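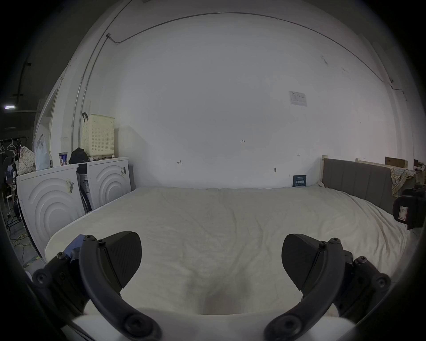

Rullen to open 82-bed hostel for regional patients and their families

Media releases | Accommodation | Community

April 2022

Rullen will open a low-cost hostel in Neagu this June for people who travel to the city for medical treatment. The building on Urik Street has 82 beds over two floors and is a short walk from the hospital's main entrance.

Guests will be able to stay for as little as one night or for the full length of a course of treatment. One family member or carer can share the room at no extra charge. The nightly rate is $50, and guests who are eligible for a travel subsidy can have it paid straight to the hostel.

Rullen bought the site, a former nurses' residence, after a survey of 300 country patients showed that many were sleeping in their cars or driving home the same day. Some had put off appointments until they could find somewhere to stay.

The building work was carried out by Gisent. It covered new bathrooms, a lift, wider doorways and a shared kitchen and laundry on each floor. Every room has been repainted and will have a new mattress, a reading lamp and a lockable cupboard. The rear garden will be finished after opening, along with 2 covered parking bays for patient transport vehicles.

Bed linen and towels are included and will be changed twice a week. Guests do their own cooking. A light breakfast will be put out in the ground floor dining room from 6 am, early enough for people with morning treatment.

Bookings can be made by phone, online or through a hospital social worker. Priority will go to people who live more than two hours' drive away – other patients can join a waiting list and will be offered rooms as they come up.

Rullen runs three smaller guest houses in the region. These will stay open and their rates will not change.

Media enquiries: Rullen Communications Office, Neagu | © Rullen 2022 | Back to top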